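프라쿠들리 작업실 사진첩: 여름 니트 정리

안녕하세요, 오랜만에 사진첩을 올립니다. 지난번에 실타래 선반 사진을 올린 뒤로 "탁자 쪽도 보여 주세요" 하는 말씀을 꽤 들었는데, 게으름을 피우다가 벌써 7월이 되어 버렸네요. 429호로 옮겨 온 뒤로 처음 맞는 여름이라 겨울 니트와 편물을 한꺼번에 꺼내 정리했고, 그 이야기를 사진과 함께 조금 길게 적어 보려고 합니다. 늘 그렇듯 제 글은 옆길로 자주 새니까 차 한 잔 옆에 두고 읽어 주시면 좋겠어요.

저희 작업실에서 니트 정리라고 하면 거창한 일이 아니에요. 꺼내고, 털고, 펴 보고, 손볼 곳이 있나 살피고, 개어서 넣는 일입니다. 말로 쓰면 한 줄인데 막상 해 보면 오후가 훌쩍 지나가지요. 특히 펴 보는 데서 시간이 제일 많이 갑니다. 편물은 걸어 두면 늘어지고 쌓아 두면 구김이 지는 물건이라, 평평한 곳에 눕혀 놓고 손바닥으로 쓸어 가며 제 모양을 찾아 줘야 하거든요. 그래서 저는 작업실에서 제일 중요한 살림이 재봉틀도 다리미도 아니고 탁자라고 생각합니다(만식 아저씨는 다리미라고 하십니다. 이 문제로는 아직 결론이 안 났어요).

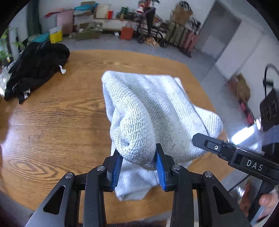
나무 탁자 위에 올라온 흰 편물과 왼쪽의 검은 옷 무더기

탁자 이야기부터 할게요. 따뜻한 주황빛 갈색에 나뭇결이 또렷하고, 왼쪽에는 동그란 옹이 무늬가 몇 군데 있습니다. 저는 이 옹이를 참 좋아해요. 흰 천을 펼쳐 놓고 일하다 보면 눈이 금방 피곤해지는데, 그럴 때 옹이 쪽을 잠깐 바라보면 괜히 쉬는 기분이 듭니다. 모서리가 둥근 것도 마음에 들어요. 각진 탁자를 쓰던 시절에는 올이 모서리에 걸려서 한숨을 쉰 날이 많았습니다. 빛이 들어오면 상판이 조금 번쩍이는데, 그쪽에서는 옷감의 색을 판단하지 않는 게 좋아요. 크림색과 연회색을 헷갈려서 소매 한쪽을 다른 색 실로 꿰맨 적이 있는 사람의 말이니 믿으셔도 됩니다.

흰 편물은 사선으로 골이 지는 짜임이에요. 이런 짜임은 멀리서 보면 그냥 희고 도톰한 천인데, 가까이 들여다보면 골 사이에 작고 어두운 티가 점점이 보입니다. 저희는 이런 티가 보이면 절대로 문지르지 않습니다. 문지르면 골 안쪽으로 더 들어가 버려요. 우선 천을 들어서 가볍게 털고, 남은 것은 부드러운 솔로 짜임의 방향을 따라 한쪽으로만 쓸어 줍니다. 그래도 남으면 미지근한 물에 담그는데, 여기까지 가는 날은 저녁 약속을 미루는 날이지요.

검은 옷은 왼쪽에 따로 모았습니다. 하얀 꼬리표가 하나 비죽 나와 있는 게 보이실 거예요. 저는 이렇게 꼬리표가 밖으로 나온 옷을 보면 반갑습니다. 세탁 표시를 찾느라 옷을 뒤집지 않아도 되니까요. 흰 것과 검은 것을 섞어 두지 않는 건 이염 때문이기도 하지만 사실 보풀 때문이 더 커요. 검은 옷에 붙은 흰 보풀은 정말이지 끝이 없습니다! 작년에 엘마리가 검은 카디건 하나를 붙들고 라디오 한 프로그램이 끝날 때까지 테이프를 붙였다 뗐다 하던 모습이 아직도 생각나요. 그 뒤로 작업실 규칙에 "검은 것은 왼쪽"이라는 말이 생겼고, 왼손잡이인 마를렌만 조금 투덜거렸습니다.

탁자 옆의 초록 잎 화분에 대해서도 자주 물어보시는데, 이름은 저도 모릅니다. 이사 올 때 물려받은 아이예요. 물은 흙이 마르면 주고, 잎에 먼지가 앉으면 젖은 수건으로 닦아 줍니다. 솜먼지가 많은 방이라 잎 닦는 날이 생각보다 자주 돌아옵니다. 바닥은 회색 콘크리트라 겨울에는 발이 시리지만 실밥을 쓸기에는 이만한 바닥이 없어요. 안쪽 흰 벽을 따라 늘어선 짐들은... 네, 올해 안에는 정리하겠습니다. 작년에도 같은 말을 썼더라고요.

그날은 점심을 먹고 시작해서 중간에 한 번 쉬었습니다. 오다이르 메데이로스 씨가 옥수수를 쪄 오셔서 복도 쪽 의자에 나란히 앉아 먹었어요. 작업실에 오다이르가 두 분이라(다른 한 분은 테이셰이라 씨입니다) 누가 "오다이르!" 하고 부르면 두 분이 같이 돌아보시는데, 그게 매번 재미있습니다. 옥수수를 먹은 손으로는 편물을 만지면 안 되니까 모두 손을 씻고 돌아왔고요. 핸드크림도 정리하는 날에는 참아 주세요. 흰 실은 기름기를 금방 먹습니다.

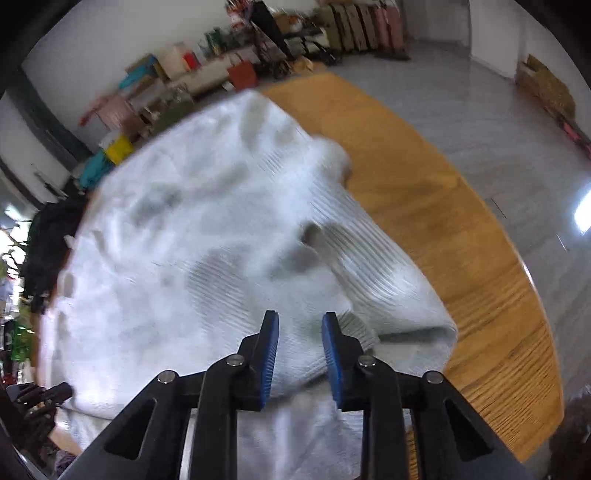

고무단 이야기를 꼭 하고 싶었어요. 니트를 오래 입을 수 있느냐 없느냐는 몸판보다 고무단에서 먼저 표가 난다고 저는 늘 말합니다. 밑단이나 소매 끝에 들어가는 그 골진 부분 말이에요. 여기가 늘어나면 옷 전체가 피곤해 보이고, 여기만 살아 있으면 십 년 된 옷도 단정해 보입니다. 그래서 옷을 펼치면 가장 먼저 고무단을 찾아서 골이 고르게 서 있는지부터 봅니다. 오른쪽 아래로 비스듬히 내려가는 골진 띠를 봐 주세요. 가운데쯤에서 가는 골이 나란히 서 있는 게 제일 잘 보이지요. 그 아래 소맷부리처럼 짧게 골이 진 부분도 있고요. 몸판 쪽은 아직 구김이 많아서 여기저기 그늘이 졌는데, 저는 이런 때가 은근히 좋습니다. 이제부터 펴 나갈 일이 남아 있다는 뜻이니까요.

구김을 펴는 방법은 사람마다 다릅니다. 만식 아저씨는 가운데에서 바깥으로 쓸어 내시고, 엘마리는 네 귀를 먼저 잡은 다음에 가운데를 다독입니다. 저는 둘을 섞어서 하는데 솔직히 그날그날 달라요. 하나만 부탁드리자면 당기지는 마세요. 편물은 당기는 대로 따라오다가 나중에 서운한 티를 냅니다. 손바닥 전체를 얹고 천천히 밀어 주면 대부분의 주름은 얌전해집니다. 접혀서 두툼하게 솟은 자리는 억지로 누르지 말고 한 번 들었다가 다시 놓아 보세요. 천이 크면 혼자 하지 말고 맞은편에 한 사람을 불러서 같이 드는 게 편합니다.

큰 편물을 갤 때는 세로로 먼저 접습니다. 소매가 있으면 등 쪽으로 넘겨서 포개고, 그다음 아래에서 위로 두 번 접어 올려요. 저희는 접힌 자리에 얇은 종이를 한 장씩 끼우는데, 이건 프라비미츠에서 일하던 마를렌이 가르쳐 준 방법입니다. 처음에는 종이가 아깝다고 생각했는데 겨울에 꺼냈을 때 가로줄이 훨씬 덜 남아서 이제는 다들 따라 합니다. 개어 둔 것은 다섯 장까지만 쌓습니다. 여섯 장째부터는 맨 아랫장이 눌려서 판자처럼 납작해지더라고요.

보관 상자에는 안쪽에 무명천을 깔고, 라벤더 주머니를 위쪽에 얹어 둡니다. 향이 싫으신 분은 삼나무 조각을 넣으셔도 좋아요. 다만 나무 조각이 흰 실에 바로 닿지 않게 주머니에 넣어 주세요. 상자 겉에는 날짜보다 짜임의 이름을 크게 적어 두는 편이 나중에 찾기 쉽습니다. 저는 "사선 골, 흰색"이라고 적어 놓고 옆에 작은 양을 그렸는데 테이셰이라 씨가 감자냐고 물으셨어요. 양입니다.

아래는 그동안 메일로 받은 질문 가운데 이번 사진첩과 이어지는 것만 짧게 답해 둡니다.

흰 니트가 누렇게 된 것도 돌아오나요? 조금은 돌아옵니다. 중성 세제를 푼 물에 잠깐 담갔다가 눌러서 물을 빼고, 그늘에 눕혀 말려 보세요. 표백제는 울에 쓰지 않습니다.

탁자가 없으면 어디에서 펴나요? 깨끗한 이불 위도 괜찮아요. 저도 집에서는 침대 위에서 합니다. 고양이가 있는 댁은 방문을 꼭 닫으시고요.

작업실에 구경 가도 되나요? 그럼요! 오후 두 시부터 불이 켜져 있습니다. 429호 문에 일테로 스티커가 붙어 있는데 예전에 쓰던 분들 것이니 놀라지 말고 두드려 주세요. 여름에는 손볼 옷을 한 벌쯤 들고 오시면 같이 탁자에 펴 놓고 봐 드릴게요.

다음 사진첩에는 단추 서랍을 올릴 생각입니다. 색깔별로 나눌지 크기별로 나눌지 아직 의견이 갈려서 조금 늦어질 것 같아요.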